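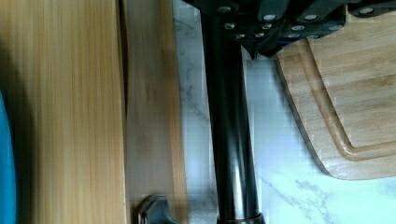

How to oil a bamboo surface

Bamboo is sold everywhere now – boards, shelves, small worktops – and many people treat it like ordinary wood. In most things this works. But bamboo is a grass, its fibers are long and tight, and it takes oil more slowly than oak or beech. If you put too much at once, the surface stays sticky for days. I made this mistake with my first shelf, so I write the method in detail.

What you need

- food-safe mineral oil, or a board oil such as the one from Kernis
- 3 cotton cloths without fluff
- sandpaper, grit 240 and grit 400
- dish soap and a soft sponge
- a small wooden block for the sandpaper

Step 1. Wash and dry

Wash the bamboo with warm water and very little soap. Do not leave it in the sink. Wipe it, then stand it on its edge so that the air reaches both sides. Leave it overnight, even if it feels dry to the hand after an hour. Oil closes the water inside, and later you can get gray spots which are difficult to remove.

Step 2. Sand with the grain

Put the 240 paper around the block and go along the grain, never across. Press lightly. Many bamboo boards are made of glued strips, and if you press hard near a joint you can lift small fibers, which are sharp. When the surface feels even, pass once with the 400 paper. Remove the dust with a cloth that is a little damp and wait until it dries.

Dark streaks in the grain are often natural. Please do not try to sand them away. My neighbor Solène Collet tried this on a cutting board and made a hollow where the water now stays.

Step 3. First coat

Pour a spoon of oil in the middle and spread it with the second cloth. Go also over the edges and the ends, where bamboo drinks the most. Wait 20 minutes, then wipe off everything that is still shiny.

Step 4. Second coat

Repeat the next day with less oil. For a new surface I do 2 coats, for an old and dry one sometimes one more. Wipe well with the last clean cloth and let it rest one full day before you put food on it.

The used cloths

With mineral oil there is little danger, but linseed oil and some mixed oils can heat by themselves in a folded cloth. Open the cloths flat outside until they are stiff, and then throw them away.

How often to repeat

In my kitchen I oil in March and again when the heating starts in autumn. You can test with a drop of water: if it stays round, wait some weeks more. If it sinks in and leaves a dark mark, it is time for a new coat.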